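Reading a Sunscreen Label Without a Chemistry Degree

July 1, 2022

I switched sunscreens in February and kept notes. My skin is combination: oily across the forehead and nose, dry at the jaw. The old product left a film that pilled under moisturizer, and I wanted to know whether the fault was in the formula or in how I was putting it on. It was mostly the second.

The SPF number covers UVB only, the part of sunlight that burns. It is measured with a thick layer, 2 milligrams on each square centimeter of skin. Most people put on much less than that, and the protection drops with the amount. A face and neck need a line of product along two fingers. If that feels like too much, apply it in two passes with a few minutes between them.

UVA is a separate question. In the United States the words to look for are "broad spectrum." On European tubes it is the letters UVA inside a circle. A high SPF with neither of these tells you little about UVA.

Filters come in two groups. Mineral filters are zinc oxide and titanium dioxide. They tend to be easier on reactive skin and they leave a white cast, worse on darker skin. The other group, usually called chemical filters, spreads more easily and can sting near the eyes. Some tubes contain both. The active ingredients are listed with percentages on American packaging, so this takes a minute to check.

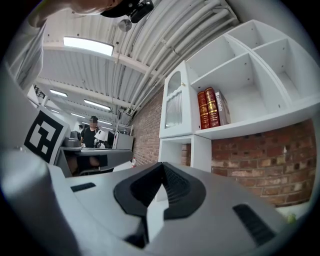 Pilling has a few common causes. Silicone-heavy products rolled over a water-based gel that has not set will ball up. So will anything rubbed back and forth after it has started to dry. I now wait until the moisturizer no longer feels slick, then press the sunscreen on in sections and leave it alone. The Zomum lotion I had blamed for months stopped pilling once I did this. I still dislike the smell.

Reapply every two hours outdoors, and after swimming or toweling off. "Water resistant" on an American label comes with a time, either 40 or 80 minutes. I live in Gornville, at 1,778 feet, and a normal day here is a short walk and then an office with one window. I put it on in the morning and again before I walk home.

A 150 ml tube lasts me less time than it used to, which was expected. I looked at the 500 ml pump bottle from Ostham and decided against it. Sunscreen has an expiration date, and a bottle that size would sit in a warm bathroom for too long. Do not keep any of it in the car – heat breaks down the formula, and a separated lotion will not cover evenly even after shaking.

Next I want to test removal. One cleanse takes off the mineral lotion well enough on my cheeks but leaves something along the hairline. I have an oil cleanser to try first, then a plain cream one.

Recent posts
Retinol and dry patches: six weeks of notes
Ait Ali argan oil, used three ways
Does a toner do anything?
Hard water and a tight face
Lip balm ingredients I avoid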